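Teaching the arm to move a game piece, one demo at a time

Okay, so you've got your arm bolted down and the leader handle plugged in, and now you want to teach it something more fun than picking up blocks. I went with a paper board game! My first project (I call it Jorwood) is just "put the piece on the number I asked for," and it's a great way to learn teleop.

Start by setting the board off to one side and taping down the corners if yours likes to curl. Then bring the gripper to the same starting pose every time, fingers closed. I skipped that on my first 14 demos and had to toss them all.
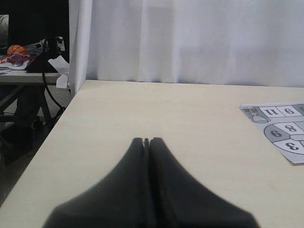
Fingers shut, board over on the right, ready to start.

Now hit record, wait a beat, and drive over to the piece. Go slower than feels natural (I rush everything, so I hum). Open, close, lift, move to the number, let go, back to start. Stop recording once you're home and still.

I got decent results at 46 demos, but it kept missing the wheel spaces until I had 201. Anum Usmani told me to mix up where the piece starts, and wow, that helped way more than extra training time! I leave training at 2000 steps for a first try and only bump it up if the arm looks hesitant over the board.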